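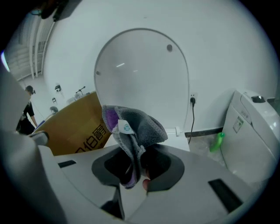 Sorcha Laing, on reading our first draft, wrote that a gripper put together on a shared bench will never be repeatable enough to learn from, and that the section on the build could be cut to a paragraph. We kept it long. We share a good part of her doubt, and the reader should be able to see where it comes from.

The tools were built at Plorkport, a shared workshop where bench time is booked by the half day and the printers are used by everyone. We made 3 pairs in all. The first was scrapped when the finger mounts cracked. The other two, which we call Coutinho and Destetti after the shelves they were kept on, come from the same drawings and should be the same tool. They are not. The Coutinho fingers close a little before the trigger reaches its stop, and the Destetti fingers need the last bit of travel. A user adjusts within minutes and stops noticing. A policy trained on a mix of the two has no such luck, and we have found very little in the literature on home-built tools that even reports which copy was used for which recording.

The wide lens is the part of the design we trust least. It was picked so that the fingers and the target would both stay in view at close range, and on that narrow point it does its job. It also bends every straight edge in the room. In Figure 1 the near finger is a pale blur down the left side, while the toilet seat fills the lower half of the view. Whether a learned model can recover useful depth from views like this is usually answered by pointing at a success rate. We would like to see it answered by measuring.

Calibration was done with a printed board taped to a sheet of glass. We repeated it whenever a lens had been taken off for cleaning. Twice we forgot, and the recordings made in between are still in the set, marked as suspect. 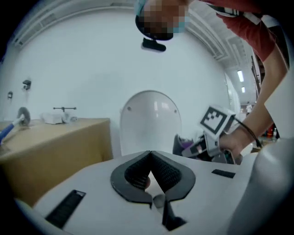
Iida Kinnunen objected that we were asking too much of a jaw lining, and that any soft mesh would do so long as it was replaced on a schedule. This may be right for boxes and bottles. For thin cloth on a smooth surface we are less sure. We tried two linings, and the builders preferred the coarser one, but that preference was formed by hand and by feel, with everyone knowing which lining they had. We did not run a blind comparison and so make no claim for either.

The jaw itself is a plain V, with a dark rim and a textured inner face (Figure 2). The V centers round handles well. It does less for flat objects, which tend to ride up toward the open end unless the user turns the wrist. Users learned to turn the wrist. That habit is now part of the data, and we can't say how much of what looks like skill in the recordings is a workaround for the shape of the jaw.

A second problem shows up in the same figure. With two tools held close together, each camera picks up the other tool and a good deal of the person using it. Head, forearm and sleeve all come into view. On a robot none of these would be there. The common fix is to mask them out, and we did the same, but a mask large enough to be safe also hides part of the work. We tried a tighter mask on one batch and it let slivers of sleeve through – enough, we suspect, for a model to take its cue from the shirt.

Tracking is by square printed markers, read with a small program of our own called Sullis. Markers are cheap and easy to debug, and when they fail you can generally tell. They also have to be seen. Bathroom fixtures are a poor place for that, as the hands go low and the wrist turns the marker face away from whatever camera is looking. We moved to a cube with markers on several faces, which helped, at the price of a taller tool that knocks against raised lids.

We recorded 2,310 episodes with the two surviving pairs. Of these, 428 were dropped after tracking was lost for longer than the program could bridge. We want to be careful with this number. It counts only failures that Sullis noticed. A pose that drifts smoothly in the wrong direction passes every check we have, and when we replayed a handful of kept episodes by eye, we found drift of just this kind. We have no good estimate of how common it is. Similar papers give a loss rate and move on, and until this project we had read such rates as a measure of quality. They are closer to a measure of how strict the filter was.

There is also the matter of who was holding the tools. All 6 users had helped to build them. They knew which motions the tracker liked, and they kept to those motions, slowing down near the rim of a bowl and keeping the marker faces up where they could. A new user would not do this. We had planned a round with people from outside the workshop in February, but the Coutinho trigger spring had gone soft by then and the round was put off.

Cost is often given as the main case for building at home. Ours was low in parts and high in evenings. If the hours spent refitting lenses, swapping springs and arguing over marker size were paid for, the case would look weaker than it does in most accounts, our own earlier notes included.

Figure 3 gives the two-handed setup as seen from above. The marker cubes are on top of both grippers; the left one points down into a bowl, and the right one is held in front of a smart toilet with its cover closed. A toilet brush lies on the cardboard box that serves as a table. The fixtures stand close to one another, so a step to either side changes the background in every view. We count this as useful variety, though a stricter reader could call it clutter that we failed to control.

**Figure 3.** Overhead view of two-handed work with a pair of hand-held grippers among bathroom fixtures.

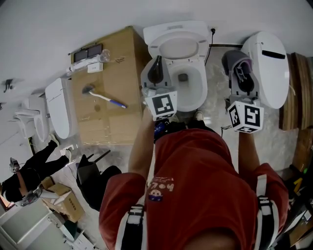 ### Limits of the build

Nothing above shows that the recordings are unusable, and we did train on them. What we lack is a way to separate faults of the tool from faults of the method. A machined pair, used by the same people on the same fixtures, would go some way toward this. So would a third bench-built copy with its differences written down before anyone records with it. We have the drawings for the first and the parts for the second, and plan to start with the parts.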